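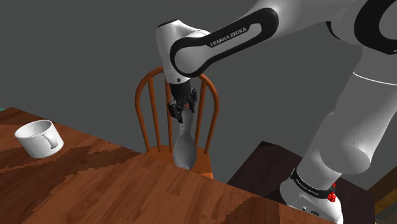 I started this set because I wanted a fair way to compare two grippers without burning a week on real hardware. It's all simulated, one Franka Emika arm, and the thing it has to deal with is a smooth gray bowling pin. I picked the pin for its shape (skinny neck, fat belly, nothing flat to hang on to!) and most runs have a moment like this one, with the two black fingers lined up over the narrow top and a wooden chair right behind it. The set is called Drarolley. Last updated 30/08/2022.

What you get

There are 3851 episodes. 954 of them use the linkage gripper, the rest use a plain parallel jaw that Gaëtan Roussel modeled for me back in February. Each episode has joint positions, finger opening, the command sent to the controller, and pictures from more than one camera. I kept the failed grasps in, so please don't filter them out before you've had a look, they're the fun part.

The wrist camera 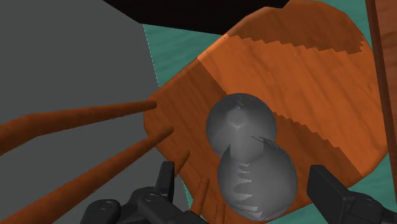
Wrist view, linkage gripper, pin between the fingers with the chair seat behind it.

I love this view for the last bit of the approach and I'm not crazy about it for anything else. The fingers take up a fair amount of space and you lose the sense of how tall the pin is. Shadow edges also come out jagged at this render setting. Angelica Belmonte trained on wrist pictures only and her policy kept closing too high, so try mixing in a second camera before you blame the gripper.

The room camera 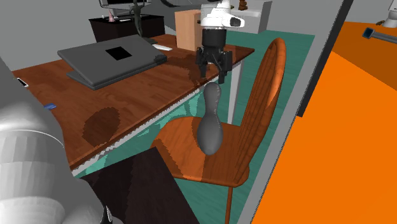
My own baseline uses both views and it's the one I'd start from. The folder names are Skarketholm for wrist and Ashworth for room (old server names, sorry, too many scripts depend on them now). Timestamps match across the two.

Known problems

Episode 1861 has a gap in the joint log. The first 400 episodes were saved with the finger opening flipped, so 0 means open there and closed everywhere else. The loader fixes that if you leave fix_fingers on.

If you find something else that's off, open an issue and paste the episode number.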